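Work > Automation > Practice notes

Writing the rules for hand-held grippers in the home

December
By a staff writer

Print this page | E-mail this page

Qiuyue Qin keeps the rule book for home recording work at Kemeys, and she would like it to be shorter. The current version runs to 27 pages. When she took it over it was ten pages longer, and most of what she has done so far is cut.

"People do not read a long rule book while they are clearing a table," she says. "They read the first page, and then they do what the person before them did."

Kemeys runs its sessions in ordinary homes and in two rented apartments in Derkport. Operators hold a gripper in each hand and do household jobs with them: tidying, sorting, wiping, putting things back. The recordings go to teams that train robot arms to do the same work. Qin's job is to decide what counts as a usable recording and what an operator may and may not do while making one.

She came to it from kitchen inspection, where she spent six years checking restaurants for a county office. She says the two jobs are closer than they sound. Both depend on a person doing a dull thing the same way late in the day as in the morning.

The first rule in the book covers permission. No session starts until the person who lives in the home has walked through the rooms with the operator and said which of them may be recorded. Letters, medicine labels, family photos and school papers are put away before that walk is over. Qin wrote this rule after reading through old session notes and finding that operators had been making the decision alone.

"They were sensible about it, mostly," she says. "But it isn't theirs to decide. A person may not mind a photo of their kids on the fridge and may mind very much about an electric bill. You have to ask."

The second rule is that the home stays the way it is, apart from what has been put away. Operators used to clean counters and line up jars before they began. Qin stopped that. Rice cookers stay where people keep them, and so do oil bottles and boxes on the floor, unless somebody could trip on them.

"If you tidy the kitchen first, you have recorded a kitchen that doesn't exist," she says. "Then the arm goes to a real one and has trouble."

Trash is where the book gets specific. Clearing wrappers and paper is one of the most common tasks on the list, and it was also the one with the most rejected recordings. In a review of 853 table-clearing recordings, Qin and a colleague sent back 252. Few of them were rejected over dropped items. The usual fault was an operator helping with a bare finger, or flattening a wrapper beforehand so it would be easier to pick up. 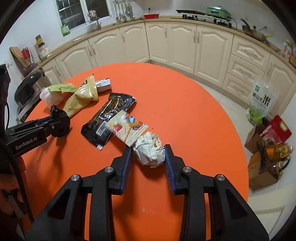 "Soft things are hard to write rules for," she says. "With a cup I can tell you where to hold it. With a ball of paper I can't, so the rule is about how you approach. Open wide, come in slowly, close until it stops moving, and don't squeeze after that. If it slips, you leave it in the recording and try again."

That last point took some arguing. Operators at Kemeys were once paid by the finished task, and a dropped wrapper cost them time, so they restarted. Qin asked for hourly pay and got it in the spring. Missed grasps are now kept as long as the operator recovers with the gripper alone. She says the change did more for quality than anything she had written down.

There is also a rule about two hands. Both grippers may work at once, but they may not pass an item between them unless the task sheet says so. Operators find this fussy. Qin agrees that it is, and says it stays until the labeling team has a clean way to mark a handover. "I would drop it tomorrow," she says. "It's their rule – I just print it."

Food gets its own page. Open food is not handled with grippers that have been used on trash. The finger pads are wiped with soapy water between homes and changed when the ridges wear down. She carried this part over from her old job nearly word for word. Knives, lit burners and hot pans are off the list entirely, and an operator who finds a stove on has to stop until it is off.

Cables are covered in one line: they run on the outside of the arm, away from the table edge, and get checked before every take. Qin added it after an operator in Waltwood pulled a bowl of soup into his lap. He was fine. The pants were replaced.

She is less sure about time limits. The book allows over 10 minutes for a single take, and she thinks that is too long for anyone's wrists. Zukus, a smaller outfit that does similar work, stops its people much sooner, and she has been reading its guidance. A draft change is going around now. Some of the longer-serving operators do not want it, as they say the breaks make them lose their rhythm.

"I've held the things for an afternoon," Qin says. "You feel it in the thumb first. By the time you feel it in the wrist you should have stopped already."

New operators spend two days in one of the Derkport apartments before they go into anyone's home. On the first they record nothing. They read the short version of the rules, which fits on one card, and then watch somebody else work. On the second they clear the same table again and again, with the trash dropped differently each time. Qin still reviews every trainee's recordings herself, usually after dinner.

Asked what she would cut next, she names the page on clothing. It bans rings, loose sleeves and bright nail polish. The first two are there for safety, and she can find no record of why the third was added. She has asked the people who were there at the time. Two of them thought it had to do with a color filter the company no longer uses, and she is waiting to hear from a third before she takes it out.

Print this page | E-mail this page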